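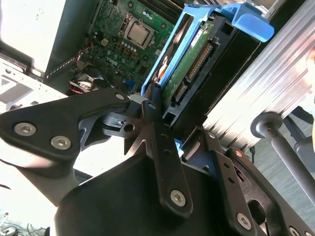

Garnet Lavoie maintains the desktop fleet at Mellier, a records office with 217 machines on two floors. The oldest still run the Gundside cataloging software, which was never ported to anything newer.

"Replacement was quoted in January and deferred," Lavoie said. "We extended service life to six years and wrote a parts policy."

Under the policy, a failed machine is stripped before disposal. Memory is tested overnight, and drives go to Océane Lachance, who handles erasure.

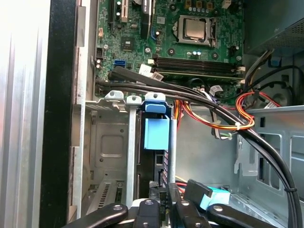

Lavoie keeps the spares inventory in a plain spreadsheet, one row per part. Boards are the difficult entry. On a green board like this one, with the processor still under its retention bracket, he leaves the chip in place. "The socket protects it better than a drawer does," he said. Capacitors are checked for bulging before the board is shelved.

Lachance logs each drive by serial number and holds it for 30 days. "After that it gets wiped, and the log entry is closed," she said.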